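Lundthorpe parcel lockers to stay open through the night

15 May 2022

The parcel lockers at Lundthorpe station will be available 24 hours a day from the start of next month, the operator Hameck has confirmed. The bank is currently locked at 11 pm, when the station concourse closes.

The change follows the fitting of a separate entrance on the Mondby Road side of the building. Customers will open the outer door with the same code that releases their locker. The code remains valid for 70 hours after delivery, after which the parcel is sent back to the depot.

The bank has 95 compartments in three sizes. The largest takes a parcel of up to 20 kg. Hameck said that 99 per cent of parcels left at the site since November had been collected within the time limit, and that the remainder were mostly shop returns with an incomplete label.

"Returns are handled by the same bank, but they need a printed label," said Marisol Lindgren, site manager for Hameck. "A handwritten address cannot be scanned and the door will not open."

Shoes and clothing make up the largest share of returns. Retailers generally require footwear to be sent in its own box, with an outer wrapping to which the label is fixed. Labels should not be stuck directly to the shoebox. 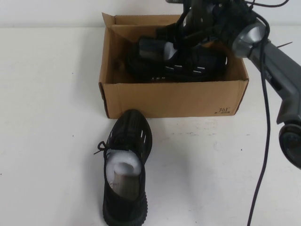
Will the longer hours affect the collection charge?
The charge is unchanged. Parcels are free to collect, and returns are paid for by the retailer or at the point where the label is bought.

The district council approved the new entrance on condition that the outside lighting is dimmed after midnight. Fadwa Nasr, the council's planning officer, said noise levels would be reviewed after 7 months. A second bank, at Testa Street car park, is still awaiting a power connection.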